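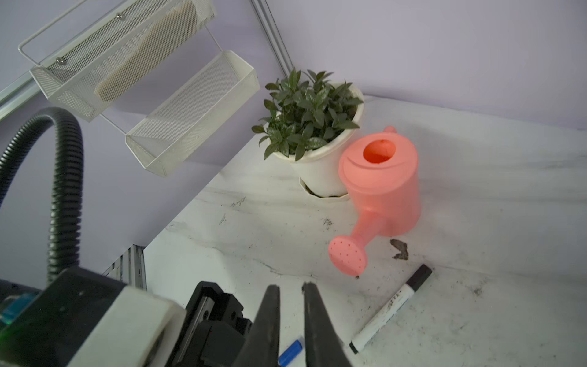 Tretholm's plant library hits 1,390 loans

25 August 2024

What a summer it has been for the Tretholm plant library! The lending shelf on Laitinen Street opened in January with 40 potted plants and a sign-up sheet, and this week it passed 1,390 loans. On the busiest Saturday so far, 94 plants went out the door before lunch.

The idea is simple. You pick a plant, keep it for up to six weeks, and bring it back or swap it for a cutting you have grown yourself. There is no fee, and you don't need to live in town to join. Spider plants and pothos go fastest, but the ferns have built up a loyal following too (there is a waiting list for the big one by the window).

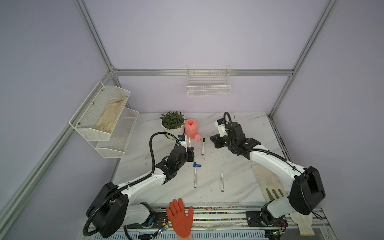 Wire baskets on the wall, with a work glove in one of them.

Better still, there is more on the way. Garden supplier Bastex is giving 100 bags of potting mix for the fall, and the town's Finance office has agreed to cover the rent on the Laitinen Street room for another year. That means the repotting evenings can carry on right through the cold months, and they are great fun even if you have never kept a plant alive for longer than a week.

Cuttings are very welcome, above all from herbs and anything that puts up with a dark hallway. Please put them in a jar of water with the name of the plant on a label. The shelf is open every morning from nine until noon.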